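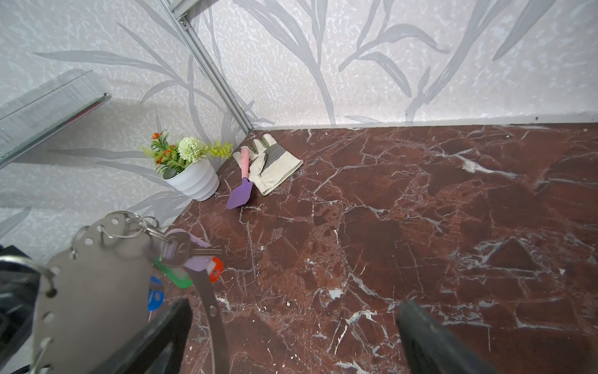
Loyalty points and voucher codes: what shoppers get back

Tuesday, June 1, 2021

Most households belong to at least one rewards program, and plenty of people carry 5 or more cards without checking what is on them. The big chains have run theirs for years. Now smaller retailers are in on it too, and the offers are harder to compare than they used to be.

Take Steso, the homewares chain. Members earn one point for each dollar and can swap 500 points for a $5 voucher. That is a return of one per cent, before any bonus offers. Wiltley, which sells cameras, frames and printed gifts, gives three points a dollar, but it takes 1,500 of them to get the same $5. The return is identical.

Expiry dates matter more than the earning rate. Steso points last as long as the account is used once a year. Wiltley wipes the balance every September, whatever the member has spent. One reader wrote to us with 1,521 points on her Wiltley card, enough for one voucher, and found she could only use it on orders over $129.

Codes are a separate matter. Sites that list them earn a commission when a shopper clicks through, and many leave old codes up for months. We tried the ones listed for Niskanen, an online shoe store, on a weekday morning. Only 3 worked. The best took 10 per cent off full-priced stock -- the same discount Niskanen gives anyone who signs up for its emails.

Stacking is where the real savings are, if the store allows it. Silberg, the stationery and craft supplier, lets customers use a code and redeem points on the same order. Steso does not. Wiltley allows it in its stores but not online, and the rule is in the terms rather than at the checkout.

Before you sign up for another card, look at how often you shop there. A one per cent return on $400 a year is $4, and you will be handing over your email address, your birthday and a record of everything you buy. Some people are happy with that. If you are not, a new email address kept only for stores will at least keep the offers out of your main inbox.

Check your balances now, starting with Wiltley.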